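**Runduscombe Wool Exchange – progress report to the Golleck Fund**

Thank you, first of all, for your patience over the spring, when our numbers were late and our emails were probably too long. We are now well into the second half of the grant, and I'm glad to say the exchange has found its feet.

Since the last report we have taken in 800 garments, most of them sweaters and cardigans, with a good many scarves mixed in that we hadn't planned for. Some 700 have been sorted, mended where needed and passed on to households in Runduscombe and out along the Omitz road. The rest are waiting for thread, buttons or a free pair of hands. Moths were a worry in April, and we spent more on storage bags than we budgeted (the line is marked in the attached sheet), but the losses were small and we have kept to the total.

The mending evenings have grown faster than anything else. We began with one a month and now hold three, and people have started bringing their own things from home to work on while they chat, which is very much what we hoped for when we wrote to you. 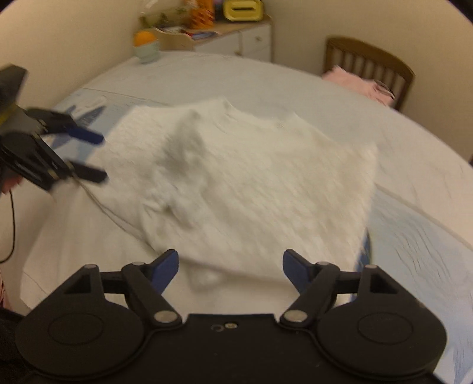
*White knit sweater with a cable-like weave.*

Heavier knits like that are the ones families ask for first, and they are also the slowest to repair. A pulled cable can take an entire evening. We have asked Yousafzai Yarns in Omitz whether they would sell us undyed wool by the cone, and their price came in well under what we pay now. We'd like to move the leftover printing money across to cover it, if you are comfortable with that.

Two things are still behind. The washing guide has been drafted but not translated, and the second drop-off point at the Omitz library is waiting on a shelf and a signature. I expect both to be finished by September – the shelf possibly sooner.

The next report will include the household survey and the full spending table.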